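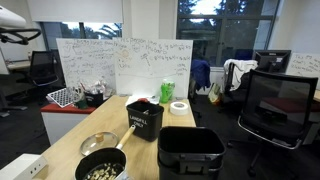 Stekholm Picture Library, Print Scanning and Retouching Desk

Section 4. Scanning a print and recording its repairs

By now you should have Cillent installed and your login working (if you don't, go back to Section 3 and have another go, or find Pei-shan Liu, who has the patience of a saint with passwords). This section takes you from a print in its sleeve to a finished record in the Index, with every repair written down so that anyone looking at the picture years from now can tell what the photographer gave us and what we did to it afterwards.

Please read the whole section once before you touch the scanner. It's a bit of a long read, I know, but most of the trouble we see comes from people who start at step 1 and only meet the caution after step 6 when it's already too late!

Before you begin

Wash and dry your hands. We used to hand out cotton gloves, and some of you will have brought your own, but they catch on curled corners and we've gone over to clean bare fingers for paper prints. Gloves stay on for negatives and glass plates, which are covered in Section 7.

Turn on the scanner and let it warm up until the light on the lid goes from amber to green. Wipe the glass with the grey microfibre cloth, never with paper towel.

Making the master scan

1. Take the print out of its sleeve and look at the back first. Stamps, pencilled dates, crop marks and agency slips all count, and they're often more interesting than the front.

2. Lay the print face down, squared to the top left corner of the glass, with the colour target beside it. Close the lid gently.

3. In Cillent, choose File, then New Master. Pick the preset called Poon. It's named after an old project and has nothing to do with the sort of print you're scanning, so please use it for everything on paper, black and white included.

4. Check that Sharpen, Dust Removal and Auto Colour are all switched off. The preset should take care of this, but a software update has been known to turn Dust Removal back on without a word to anyone.

5. Press Scan and leave the table alone until the bar has finished. A full-size print takes 42 seconds, and leaning on the bench during that time will give you a lovely ripple across somebody's face.

6. Turn the print over and scan the back in exactly the same way. Cillent will offer to pair the two files; say OK.

Caution: A master is locked the moment it's paired. If the front is crooked or the wrong print has slipped in, you can't fix it yourself and will need to ask Müzeyyen Akbulut to release it. Look at both previews at full size before you click.

Recording repairs

Repairs are always made on a working copy. Cillent makes one for you when you choose Repair, and gives it the same Index number with a W on the end.

7. Open the working copy and choose Start Log. A narrow panel opens down the right side, and from here on every brush stroke is kept with a time and your initials.

8. Clean up dust, scratches and stains that sit on the surface of the print. Go slowly and zoom well in. A white fleck in a dark coat is probably dust, but a white fleck in a night sky could be a star, or a street lamp, or something nobody has thought to ask about yet, and it should be left where it is.

9. Leave the old retouching alone. Newspaper prints in particular are full of it: painted-out backgrounds, strengthened jawlines, a whole person brushed away in grey gouache. That handiwork is part of the history of the print and we keep it, ugly or not. Tick Earlier Retouching and write a plain sentence saying where it is.

10. Type a note for each repair that is larger than your cursor. "Tear closed, lower left, through the fence" is perfect. "Tidied" is no help at all.

11. Choose Close Log, then Send to Index.

Note: The note field holds 38 words. If you need more room, carry on in the General Remarks box and begin with the letters CONT so that the two get read together.

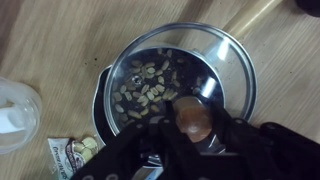 Can I fill in a missing corner if I have another print of the same photograph?

Only in a display copy, never in the master or the working copy. Choose Make Display Copy, fill the corner from the second print, and enter that print's Index number in the Source field. The caption will then carry the word "composite" wherever the picture is shown.

If something goes wrong

Error 23 means the log was closed before the last stroke was saved. Don't panic and don't close the window. Choose Reopen Log, wait for the panel to come back, and close it again.

If the colours look sickly or too blue, the target was probably put down upside down. Rescan before pairing.

If a print seems to match a picture you've seen elsewhere with a figure added or taken away, set it aside in a fresh sleeve, leave the record as a draft, and send the Index number to Kwok-wai Lo or Nicanor Requena. They love these, and they'd much rather hear from you ten times over a false alarm than miss a good one.

Section 5, on writing captions and keywords, was put together by Kai-wen Tseng and follows on from here.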